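Why Do Birds Need a Bath?

Birds have no soap and no towels, but they still wash. A bird bath is a shallow dish of water where wild birds can drink and clean their feathers. Many people put one in the yard, on a balcony, or next to a school garden.

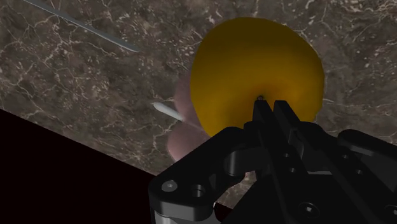 Page last changed: December

What feathers do

A bird's feathers keep it warm and help it fly. Dust, old oil, and tiny pests can get stuck in them. When a bird bathes, it dips its head, fluffs up, and flicks water over its back with its wings. Then it finds a safe perch and preens. Preening means pulling each feather through the beak to put it back in order. Most birds have a small gland near the tail that makes oil, and they spread this oil on their feathers as they preen.

How deep should the water be?

Small birds can't swim. They like to stand on the bottom, so the water should be no deeper than two inches in the middle and less at the sides. The dish needs a rough floor so their feet don't slip. If your dish is smooth, put a few flat stones in it.

The bird bath at Wosusent Nature Garden is 18 inches across and stands 32 inches off the ground. Sparrows and robins both use it. The garden has another one, called the Kosudden dish, that sits right on the soil. It gets more visitors in the morning, usually before 8.

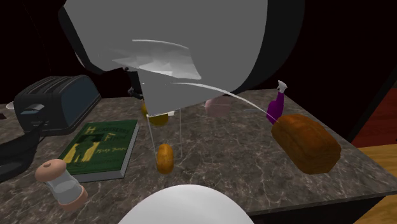 Where you put the bath matters too. A bird with soaked feathers can't fly very well, so it wants a branch close by where it can hide and dry off. Thick bushes right beside the water are a problem, because a cat can wait inside them. Leave nearly 8 feet of open ground between the bath and the bushes. Some shade is good. It keeps the water cool in summer and slows down the green algae.

Keeping it clean

Change the water every day or two. Mosquitoes lay their eggs in still water, and bird droppings can make other birds sick. Ask an adult to help with the washing.

1. Tip out the old water onto the grass.
2. Scrub the dish with a stiff brush and plain water.
3. Rinse it well and fill it up again.
4. Wash your hands with soap. 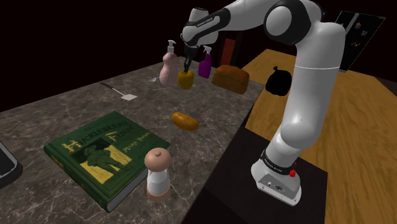 What about winter?

Birds get thirsty in cold weather, and puddles may be frozen all day. When it is below 32 degrees Fahrenheit, water in a dish can turn to ice. You can set out fresh water in the morning and bring the dish in at night. Never add salt or antifreeze. Both can hurt birds.

Words to know

Algae: simple living things, often green, that grow in water.
Gland: a part of the body that makes something the body uses.
Preen: to clean and straighten feathers with the beak.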